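Clenilance teaches small chores by hand before the machines try them

Clakbridge, 28/05/2023

Can a machine do the small jobs of a kitchen or a shop yet? At Clenilance, a company with offices above the old bus garage in Clakbridge, the answer this spring is "some of them, slowly". The company has finished its first round of work on what it calls table chores: sorting, filling, wiping and putting back.

The idea is simple to explain. Before a robot arm gets a chore, a person does the same chore many times while holding a gripper in the hand. The gripper has a camera on it, so the computer learns from the same view that the robot will later have. Clenilance says it has now 724 recordings of this kind, made in 12 different rooms.

"People ask us for the robot that makes dinner," said Narayanan Suvarna, who leads the work. "I tell them, first let us see if it can fill the tea box. A tea bag is soft, the string goes everywhere, and two paper packets like to stay together. For a hand it is nothing. For two fingers it is a difficult afternoon."

The tea box comes from a request by Resura, a chain of guest houses which would like to have the trays in its breakfast rooms filled during the night. The staff there must put each sort in its own place and remove the torn packets. It is not heavy work, but it is repeated in every house each day, and the managers say it is often forgotten.
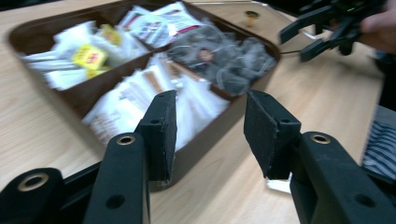
Sachets and tea bags in a divided tray, with hand-held grippers at the table.

In the tests with the robot arm, the results were mixed. The arm was given 50 tries to take one paper sachet from a full row and put it in another part of a tray. Suvarna did not want to give a final score before the report is ready, but he said that stiff packets standing in a row were much easier than mesh bags lying in a heap. The strings are still the main trouble. When one bag is lifted, a second one may come with it, and the machine does not always notice.

Speed is the other question. A worker at Resura needs 2 minutes to fill a tray. The arm is far from this, and Suvarna said it will stay far for some time. He thinks it does not matter so much in an empty breakfast room at night, but in a shop with customers waiting it would matter a lot.

Senthil Poduval, who manages the Devadiga grocery on the main street, has followed the project because he was asked to lend a corner of his shop for later tests. He is interested but careful. His staff spend a good part of the morning bringing the small goods to order again after customers have moved them.

"If it can put the soup packets back where they belong, I will be happy to have it," Poduval said. "But I have seen two demonstrations now, and both times somebody had to stand beside it. Then I am paying for the machine and also for the somebody."

He has agreed to let the company use one shelf, outside opening hours. The shelf tests are planned for December, if the arm can by then handle mixed packets without help. Folding of kitchen towels, which was also on the first list of chores, has been moved to next year.

Clenilance is still looking for households in Clakbridge where more recordings can be made. A visit takes half a day, and the company brings its own equipment.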